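Section 4: Setting Up the Display for Picture Work

Carry out this section after the monitor is on its stand and the cables are connected (Section 3). It applies to the Dultier 704 and to the older Dultier models that share its menu. If your monitor has the Ebihara control panel, the menu names are the same but the buttons are on the right side of the case.

## 4.1 Before you start

- Place the monitor so that no window is directly behind it or directly facing it.
- Turn off any lamp that shines on the screen. A lamp behind the monitor, pointed at the wall, may stay on.
- Let the monitor run with a picture on the screen for 21 minutes. The brightness drifts while the panel warms up, and settings made too early will be off later.
- Turn off the night color setting on the computer, along with any automatic brightness setting.
- Clean the screen with the dry cloth supplied.

**Caution:** Do not spray liquid on the screen. If the dry cloth does not remove a mark, dampen a corner of it with plain water and wipe with light pressure. Window cleaner damages the coating, and this damage is not covered by the warranty.

## 4.2 Resetting the menu

1. Press the Menu button.
2. Go to **System**, then **Reset**.
3. Choose **Picture only**. The full reset also erases the input names and the language.
4. Wait for the screen to go dark and come back.
5. If the menu comes back in the wrong language, you have chosen the full reset. Go to the fourth item in the first column, press OK, and pick your language from the list.

## 4.3 Brightness

Brightness on this monitor controls the light behind the panel. It does not change which shadow tones can be told apart. That is done in 4.4.

1. Open **Picture**, then **Brightness**.
2. Hold a sheet of plain white paper next to the screen, in the light you normally work in.
3. Open a blank white document on the computer and make it fill the screen.
4. Lower the brightness until the white of the screen and the white of the paper look equally bright. Look away for a few seconds between changes.
5. Write down the number on the card inside the back cover of this guide.

*Note:* If you work both by day and in the evening, do this twice and save the results as User 1 and User 2. Switching between them takes two presses of the left button.

## 4.4 Black level

1. Open **Picture**, then **Black level**.
2. Open the gray strip from the Trellumley test folder. It shows a row of dark gray patches on black.
3. Raise the black level until every patch can be seen and the background has turned from black to gray.
4. Lower it one step at a time until the background is black again. Stop there.
5. The darkest patch should be barely visible. If it has disappeared, go back up one step.

Sit in your usual position for this. On this type of panel the dark tones get lighter when seen from the side or from above, and a setting made standing up will be too dark once you sit down.

**Caution:** Do not use the **Deep Black** option for picture work. It changes the backlight as the content changes, and the settings in 4.3 will no longer hold.

## 4.5 Color temperature

1. Open **Color**, then **White**.
2. Choose **Standard**. The Cool setting is the one the monitor is shipped with, and most people find Standard yellow for the first day or two.
3. Leave the three single color sliders at their middle position unless you own a measuring device.
4. If two monitors stand side by side, set both to Standard first, then adjust the newer one to match the older one. Change one slider at a time.

## 4.6 Sharpness and noise reduction

1. Open **Picture**, then **Sharpness**, and set it to 4.
2. Open a page of small black text. If the letters have a pale outline, lower the setting one step.
3. Open **Picture**, then **Noise reduction**, and set it to **Off**.
4. Look at a dim, grainy picture at full size. Fine speckle in the dark parts should stay fine. If it smears into patches or seems to crawl, noise reduction is still on for that input.
5. Repeat steps 1 to 4 for each input you use. The monitor stores these two settings separately for each one. 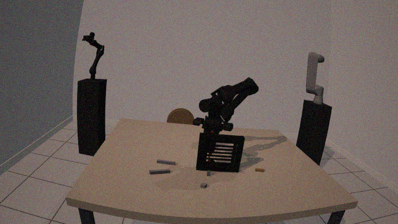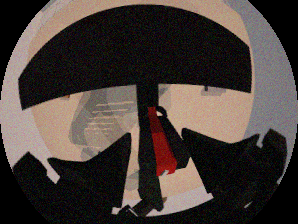
Noise reduction turns itself back on after a firmware update. Check it again each time you update, even if the other settings were kept.

## 4.7 Saving and locking

1. Open **System**, then **Save**.
2. Pick a User slot and press OK.
3. To stop the settings from being changed by accident, hold the Menu button for 8 seconds. A padlock sign appears in the corner of the screen.
4. To unlock, hold the same button again for the same length of time.

The input and power buttons still work while the menu is locked.

## 4.8 If something looks wrong

**The screen is too dark after step 4.3.** The room was probably darker than usual when you set it. Repeat the step in your normal light.

**Colors differ between two programs.** One of them is ignoring the color profile. Install the profile from the Trellumley folder, then restart both programs.

**The black level item is gray and cannot be chosen.** Deep Black is on. Turn it off and open the menu again.

**Brightness changes by itself.** Check the power saving settings on the computer, then **Eco** in the System menu. Both must be off.

For anything else, write to the service desk at Plastthorpe and give the serial number from the label under the stand. Picture questions go to Setsuko Kubo, and returns and repairs to Noboru Wada. The desk is closed on Sunday.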